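Workshop notebook – hand-held gripper pair, finger and pad rework
2025-04-21
Entry by Bindu Chettiar

Picking up from the open items on the last page. Both units are back on the bench with the second set of blue pads fitted. The first set was cast too soft. It gripped well but rolled at the tip when the jaws closed on anything thicker than a folded sheet, and the roll showed up as a jump in the jaw width reading. The new pads are from the same mold with the harder rubber Lâm had left over from the drawer pulls. Texture is unchanged.

Encoder check first. Unit A reads 571 counts fully closed and 984 fully open. Unit B was never zeroed after the trigger spring swap, so its numbers are not worth writing down yet. Will redo it with the same gauge block. Backlash on A is 3 counts when reversing direction slowly, and I can live with that. It was worse before the pivot screws were re-seated with thread locker.

Note on the screws: do not tighten the finger joints until they stop moving. The plastic creeps and the joint binds a day later. Snug, then back off slightly, then thread locker, then leave it overnight. Kasodley's drawing shows a washer under each head. We left them out on the first build and the heads dug in. They are in now on A. B still needs them.

Moved the work out of the shop and into the bedroom for the cloth tests. The bench is too high and too hard to say anything useful about folding. A mattress gives under the fingertips, and the approach angle comes out lower than anything I can set up on plywood. Started with trousers, folded, laid flat on the bedspread, with both units in hand.

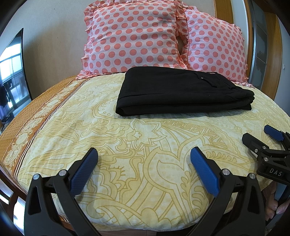 Two things to sort out before recording a proper set. The first is tip clearance. With the jaws wide open the finger bodies sit low enough that the pads want to drag on whatever is underneath before they reach the edge of the garment. On a hard surface this is only a scrape. On bedding the pad can catch the spread and take it along with the trousers. Options are a chamfer on the lower face of the pad, or a shorter pad. The chamfer is less work and can be cut into the existing mold with a file. Try that first.

The second is lighting. Exposure on the wide lens is set to auto and will hunt if a window comes into view, either directly or reflected in something glossy. The tracker loses features when the brightness jumps. Lock exposure at the start of each take, with the gripper pointed at the cloth, and write the value in the log. If the value changes by much between takes, close the curtains and use the lamp.

Patterned cloth should be good for tracking in general, plain walls bad. Keep the view down toward the bed as far as possible. I would also like a marker card on the mattress for the first few seconds of each take so the two units can be put into a common frame afterward. Lâm thinks the overlap between the two lenses is enough without one. I do not, at least for B, where the lens mount still has a little play.

Target is 50 takes per fold type, split evenly between the two of us so the data does not all have one person's wrist in it. Fold types for now: trousers in half, trousers in half and then in thirds, short-sleeved shirt. Towels later. Takes where the cloth slips out of the pads are kept and tagged, not deleted.

Power: the Vanex pack runs the recorder for around two hours, less with both lenses on. The cable exits on the wrong side for a left-handed grip and rubs on the knuckle. Reprint the handle shell with the slot mirrored for one of the two units. The Flarnorer script that splits recordings into takes still assumes a single unit and names both files the same – the second overwrites the first. Until this is fixed, copy the A card off before touching the B card.

To do:
Washers on B, thread locker, leave overnight.
Zero B and record closed and open counts.
File chamfer into the pad mold, cast four.
Shim the B lens mount.
Mirror the cable slot, print in black.
Fix file naming in the split script.
Ask Kasodley whether the drawing has been updated since September, the pivot spacing on my copy does not match the parts.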